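Went out to the Hultcombe growers' open day on 5/17/23 and I'm still finding straw in my shoes, so I thought I'd better write it up while it's fresh.

Getting there was half the adventure. The sign for the turnoff is tiny and sits behind a hedge, and I sailed past it twice before following a ute full of kids who looked like they knew where they were going (they did!). Parking was in the bottom paddock, a gold coin in the bucket, then a walk up the hill to the sheds. Wear proper boots if you go. The track was all ruts and one poor woman was carrying a pram.

## The packing shed

First stop was the packing shed, which belongs to Deschamps, the family outfit that has the flat country down by the creek. They grow onions, spuds and a bit of garlic, and they let us through in groups of 15. I'd expected noise and it was certainly that - the grading line rattles like a tin roof in a hailstorm and the guide had to shout the whole way along. The onions come up a belt, roll over a set of bars and drop through by size, and the small ones go off to a pickling company. I had no idea there was a whole separate trade in small ones.

The bit I liked best was the curing room next door, all slatted crates and big slow fans, with a smell that gets right up your nose and stays in your jumper. They leave the brown onions in there until the necks are papery and tight. The guide reckons most people at home go wrong by keeping them in plastic, or in the fridge next to the celery.

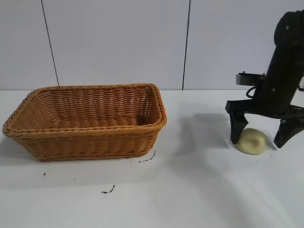 I've been a shocking onion keeper all my life, I'll admit, so I asked a lot of questions at this point and probably held up the group. What you want is air and no light, and you want them well away from the potatoes, as each one makes the other go off faster. A small pale yellow onion like that one is for using up this week, and a wicker basket is a perfectly good home for it so long as you don't heap it to the brim. I've had mine in a bucket under the sink. Dreadful!

## Lunch, and the seed tent

Lunch was in the old shearing shed, run by the Surkier bakery from town. I had a cheese and leek pie and then, after a very short think, another one. The queue was long but cheerful and you get talking to people. The couple ahead of me had driven nearly 235 kilometres to get there, mostly for the seed tent, and after seeing it I understood. 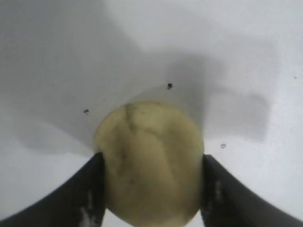 It was packed. Old pea varieties, beans in every colour, seed garlic by the kilo, and a table of tomato seed in little hand-written envelopes at seven for the price of five. I came away with far too much purple-podded pea and a squash I can't pronounce. The fellow behind the table told me to have it all in the ground by December at the latest, and I nodded as if I had the beds dug already. I haven't. I've got a patch of couch grass and good intentions.

In the afternoon there was a talk on soil that went for 60 minutes and should have gone for half that, although the worms were a hit with the kids. I snuck out before the questions and had a look at the weaving stall, where Flimier had trays and baskets in all sizes. I dithered over a shallow one for ages and then went home without it, and I've been cross with myself ever since.

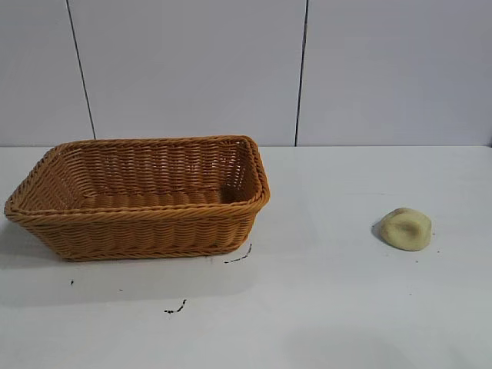
## If you're thinking of going

- Get there early. The shed tours fill up by mid-morning and the list is kept on a clipboard at the gate.
- Take cash, as the card machine in the seed tent gave up before lunch.
- Dogs are fine on a lead, but not in the packing shed.
- Bring your own bags. I carried three kilos of garlic down that hill in my hat and my coat pockets.
- The loos are behind the shearing shed, past the tractor.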